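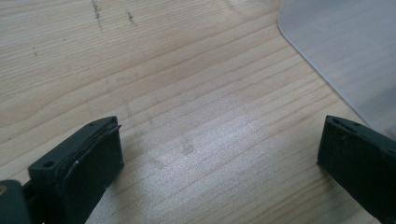 Yoga Sembiring replied at 4:40 pm:
Before you swap any more parts, check whether the two grippers are being read on the same clock. We lost most of a term to that. The right one would report closed a moment after it had closed, so every box-opening run looked as if the hands were out of step, and the students kept getting blamed for it.

Thanks Yoga. I've checked and you're partly right, so I'm putting the whole log in this ticket for whoever picks it up on Saturday.

Ticket 221: Right gripper width drifts during box task
Project: Skullano (senior robotics club)
Status: open, workaround in place
Software: Fluser recorder, club build 47

What happens
The recorder should show zero width when the fingers touch and full width when they're let go. The left unit does this every time. The right unit starts fine, then after several open and close cycles it reads 6 mm when the fingers are fully shut. Restarting the recorder clears it and the drift comes back.

What we tried
1. Swapped the USB cables left to right. Fault stayed with the right gripper.
2. Swapped the ports on the computer. No change.
3. Recalibrated with the fingers shut, then open. Good for one run.
4. Rolled back to the previous build. Same drift, and we lost the preview window, so we went forward again.
5. Compared timestamps, as Yoga suggested. The right stream was running behind the left. Setting both to the host clock in the config file fixed the lag. It did not fix the width. 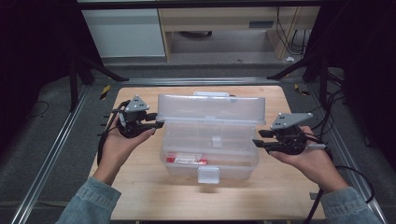
The clear box with the hinged lid is still the standard test object, because the latch needs one hand to steady the box and the other to open it. Please don't substitute another box until this is closed or we can't compare runs.

6. Read the raw encoder value on the right unit. It should come back to the same number each time the fingers shut. On the first close it was 3959. After a set of fast closes it was lower, and it kept dropping. Slow closes hardly shifted it.

So the recorder is converting the number properly and the number itself is wrong. My guess is the encoder magnet is slipping on its shaft. Lumbantobing had the same thing on their older pair and fixed it with a dab of retaining compound.

Workaround
Close gently, recalibrate before each run, and write the shut reading in the run notes. Any run that finishes more than 1 mm out gets labelled "width bad" and kept in its own folder. Don't delete them, the video is still fine for the colour matching group.

Still to do
Open the right housing and check the magnet. The small hex key is in the Bavitix tin. Photograph the wiring before unplugging anything.

Comments (3)

marlo_k: Had this on ours. Grub screw was loose, took ten minutes.

Priya: Can the recorder throw a warning if the shut value moves? I'm happy to have a go at it over the holidays.

tindale: +1 for the warning. Also the host clock setting should be the default.

Related tickets
Preview window blank after rollback
Recorder won't start with only one gripper plugged in
Where to save calibration files

Contact the club | © Skullano project | Back to top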